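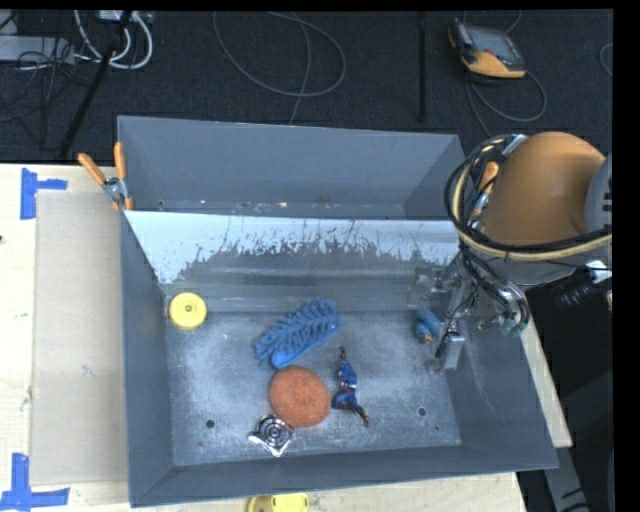

Dienstag, 7:40 Uhr, Werkstatt

Die Küpe lebt! Gestern Abend war sie noch trüb und grünlich und roch nach gar nichts, heute früh lag eine kupferne Haut obenauf und darunter dieses klare Gelbgrün, auf das ich seit dem Wochenende warte. Blume in der Mitte, schön dicht, tiefblau mit Rotstich. Ich habe erst mal Vesela angerufen (sie war nicht begeistert, sie schlief noch).

Ansatz zur Erinnerung: Fruktoseküpe, Verhältnis 1:2:3, also ein Teil Indigo, zwei Teile Kalkhydrat, drei Teile Fruktose. Indigo aus der Sullent-Lieferung, vorher mit warmem Wasser und den Glasmurmeln geschüttelt, bis an der Flaschenwand nichts mehr krümelte. Temperatur beim Ansetzen 50 Grad, heute früh noch 38. Über Nacht war der Eimer in zwei Wolldecken eingepackt, das reicht im August völlig. Im Winter brauchen wir wieder die Heizmatte.

pH mit Streifen knapp unter 11. Der Streifen ist von der alten Rolle, bitte nicht als Messwert weiterzitieren.

**Erste Züge**

Baumwolle aus dem Ông-Ballen, entschlichtet und in Soda ausgekocht, das Auskochwasser war braun wie Malzbier. Unbedingt zweimal kochen! Der Streifen mit nur einem Durchgang ist an der Webkante fleckig geworden, und da hilft auch kein weiterer Zug mehr.

- 1 Zug, 3 min: helles Himmelblau, etwas grünstichig
- 3 Züge, je 3 min: Jeansblau, sehr gleichmäßig
- 6 Züge, je 3 min: richtig satt, nach dem Essigbad noch klarer
- 6 Züge, je 10 min: kaum dunkler als die Reihe davor, reibt aber stärker ab

Die letzte Zeile finde ich am spannendsten. Lange Tauchzeiten bringen uns auf diesem Stoff offenbar wenig, die Zahl der Züge macht die Tiefe. Zwischen den Zügen 15 Minuten an der Luft, und zwar aufgefaltet. Trí hatte seinen Streifen doppelt hängen lassen und jetzt eine helle Linie genau in der Mitte. Er behauptet, das sei ein Muster. Ich gebe zu, dass es ziemlich gut aussieht — wir probieren das am großen Stück noch mal mit Absicht.

**Leinen und Wolle**

Leinen nimmt träge an, wird dann aber herrlich. Vorher lange einweichen, mindestens eine Stunde, sonst zieht es Luft mit in die Küpe. Wolle habe ich bei diesem pH gar nicht erst hineingegeben. Flor möchte dafür lieber eine eigene, mildere Küpe ansetzen und hat sich in Drandinus Heft 4 ein Rezept mit Krapp und Kleie angestrichen. Kopie liegt im blauen Ordner hinter »Beizen«.

**Shibori**

Darlene hat die gefältelten Bahnen vorbereitet, Stichabstand 6 mm, doppelter Faden. 549 Stiche auf einem Schal! Sie hat mitgezählt, weil sie wissen will, was wir für so ein Stück verlangen müssten. Auf dem Tuch mit dem größeren Abstand waren es 400, und der Unterschied im Muster ist deutlich: Die engen Stiche geben feine Äderchen, die weiten eher Wolken. Mir gefallen die Wolken besser, Darlene natürlich die Äderchen.

Beim Auftrennen bitte den kleinen gebogenen Trenner nehmen. Im Probestück ist ein Loch, das war ich mit der Schere.

**Zustand der Küpe, 16:15 Uhr**

Wird müde. Flüssigkeit eher petrol als gelbgrün, Blume zerfällt schnell. Auf 45 Grad erwärmt, einen gestrichenen Esslöffel Fruktose dazu, langsam in eine Richtung gerührt, Deckel drauf. Nach einer Dreiviertelstunde war die Haut wieder da. Kalk habe ich noch keinen nachgegeben.

Offen:

- neue pH-Streifen, diesmal die mit der feinen Skala
- Reibechtheit trocken und nass für alle Streifen, Hiếu hat die weißen Läppchen
- Proben beschriften, BEVOR sie nass werden (Bleistift auf Tyvek hält)
- bei Oson nachfragen, ob der Hanfstoff noch in 140 Breite kommt
- morgen früh vor dem ersten Zug nicht rühren, erst die Farbe ansehen

Meine Fingernägel sind übrigens blau. Handschuhe Größe 7 sind alle.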